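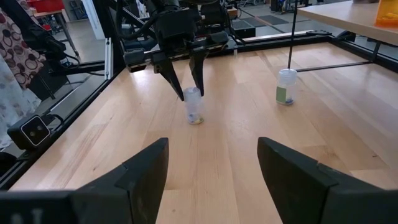

People will save a big jar forever and throw the little bottles straight in the trash, and according to Amber Dawber it has been that way for as long as she has been sorting them. She would like that to change, and so would the rest of the crew at the Trekolau reuse room on Birkett Street, where small plastic bottles are now being taken in every afternoon through the end of August.

Print this story | E-mail this story

The room has always welcomed fabric, yarn, picture frames and the odd box of buttons, but small bottles used to be turned away, mostly for lack of anywhere to put them. That began to bother Despina Begović last winter, when a neighbor came by with a whole shoebox of them, saved up from years of travel shampoo and craft supplies, and had to be sent home with the box still under her arm. Despina says she thought about that shoebox all evening! By spring she had cleared two shelves and talked the others into giving it a try.

The idea is simple enough. Teachers, gardeners and weekend painters are forever looking for something little with a lid, for mixing up a bit of color, keeping seeds through the winter or sending a dab of glue home with a child. So the bottles come in, get looked over one by one on the table, and are grouped by size and by the kind of cap they take. Anything with a bit left in the bottom is set to one side until it can be matched to its label or passed along to the county drop-off. Nothing gets poured down the sink, and Despina is quite firm on that point.

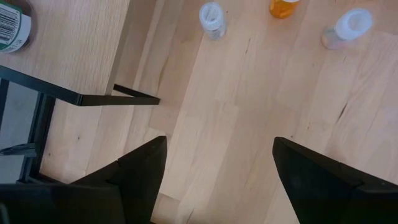 Standing the bottles up on a flat, pale surface is a habit the sorters picked up early on, and it does make the work go more easily, as a bottle that leans or has a split seam gives itself away pretty quickly. The good ones go to the wash basin and then to the drying rack overnight. The caps are washed separately in an old salad spinner (Freya Blackburn's contribution, and a much loved one), and every bottle gets its own cap back before it goes out on the shelf.

The first bundles went out in June, in bags of 14, to a summer art program that used them for watercolors. The program's teachers were so pleased that they came back for 40 more before the month was over. Freya is hoping to have 500 ready by the time school starts, which sounds like an awful lot of rinsing, though she seems perfectly cheerful about it and says the radio helps.

There are a few things to know before you bring yours in. Labels may stay on, and in fact the sorters would rather you left them alone, especially if there is anything still inside. Screw caps are the most wanted, with flip tops close behind. Medicine bottles can't be accepted, and neither can anything that held motor oil, bleach or weed killer. Glass is welcome if it is wrapped, and a paper bag with your first name on it is plenty if you would like the bag back.

Drop-off runs from 1 to 4 in the afternoon, at the side door. Ring twice if the first ring goes unanswered, because the wash basin is at the far end of the building and the water is loud. Finished bottles are free to classrooms, and everyone else is asked for a dollar a bag, which goes toward soap and dish towels. Extra hands are welcome at the sorting table too, and there is generally lemonade.

Share 40 | Comments 3

Home Local Schools Outdoors Calendar Contact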